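1/ Good morning to everyone who asked about the apple butter after my post last night. I started typing a reply and it kept growing, so you're getting a thread! Get a coffee. I moved 1491 miles to Bradside in July and this is my first fall with proper orchard apples, so I have a lot of feelings.

2/ The apples first. People will tell you to use one kind, and that's fine, but I like a mix of 2 – something sharp that falls apart and something sweet that takes its time. The farm stand out on the Cotach road sells seconds by the half bushel, bruises and all, and for apple butter you really do not need the pretty ones.
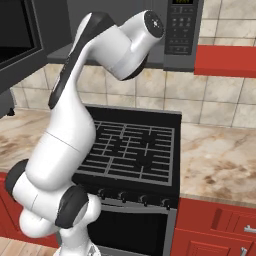 3/ Peel or don't peel. I don't. I quarter them, take out the seeds and cores, and cook them down with a splash of cider until a spoon goes through without any argument. Then the whole mess goes through my grandmother's food mill, which squeaks and has squeaked for as long as I've been alive.

4/ Then back in the pot, low and slow, lid tipped so the steam can get out. This can take up to 4 hours if your apples are juicy. On a gas range I use the smallest burner and turn it down as far as it will go, and I still stir more than I want to. Put on a long podcast. Call your sister.

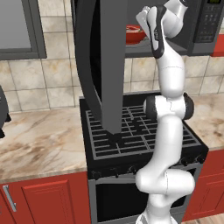 Grirness Kitchen Notes
@grirnesskitchen · 11 October 2025

5/ (Sorry, had to go answer the door. Back now!) Sugar goes in late, and less than you think. Brown sugar, a cinnamon stick, a little clove, a pinch of salt. Taste it, wait a while, taste it again. The clove sneaks up on you and I have ruined a batch that way, so please be kinder to yourself than I was.

6/ How do you know it's done? Put a spoonful on a cold plate. If a ring of water creeps out around the edge, keep going. If it just sits there in a lump looking pleased with itself, turn off the heat.

7/ A few of you asked about canning. I follow a tested recipe for that part, times and headspace and everything, and I'd ask you to do the same. If you don't feel like it, freeze it in small tubs. The last 2 tubs I froze went to the neighbors and came back empty with a note that just said "more."

8/ Best on toast, very good in oatmeal, and wonderful next to a pork chop. Somebody told me they stir it into chili and I'm still thinking about that one. If you've tried it, tell me how much!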